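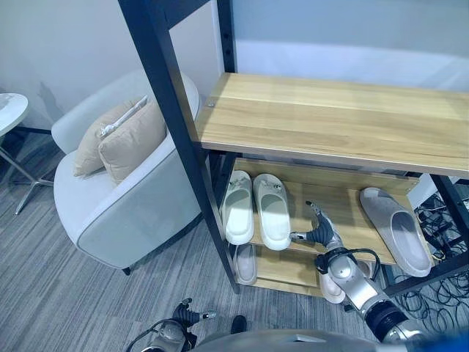 Budgeting for a two-armed robot: the work area comes first

Plan the floor area before you request quotes. A household-task setup needs furniture, floor space, power and storage, and these lines are often missing from a first budget. The steps below assume one robot with two multi-fingered hands, bought for handling work such as putting slippers on a rack.

Step 1. Write the task list

List each task with the object, the start height and the end height. Floor-level work belongs on the list from the start. A low shelf asks more of the arm's reach than a table does, and some quotes cover table height only. Ask Lurnix and Gralex for reach figures measured down to the floor.

Step 2. Buy the furniture

Choose a rack with adjustable shelves. Ours has holes in the posts, so one rack covers several test heights. Allow 121 dollars for the rack and record the shelf positions in the task list. Slippers are cheap; buy 9 pairs in more than one color and sole thickness.

Step 3. Price the hands separately

Hands wear sooner than arms. Ask for these items as separate lines:

Fingertip pads, per set
Finger joints, per unit
Wrist cable, with length stated
Labor for a hand swap, on site and by return

Hold up to three spare sets of pads per hand.
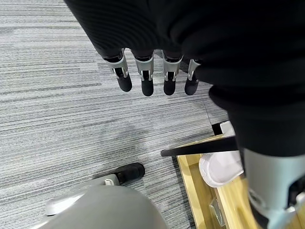
Contact with the floor adds to pad wear, so note in the request whether the tips will touch carpet. Carpet tile is a reasonable choice for the work area — a worn tile can be replaced alone. Order two spare boxes with the main lot.

Step 4. Covers and cables

Fabric covers are a consumable. Enter them under the same heading as pads. For cables, measure the full route with the arm extended, then add slack at each joint. Leka sells by fixed length and Oto cuts to order; compare the two on delivered price.

Step 5. Set the order of purchase

Furniture and flooring first, then power, then the robot, then spares. If the budget year closes in January, ask for the spares on a separate invoice so that a late delivery does not hold up the main payment.

Last revised 7 November 2020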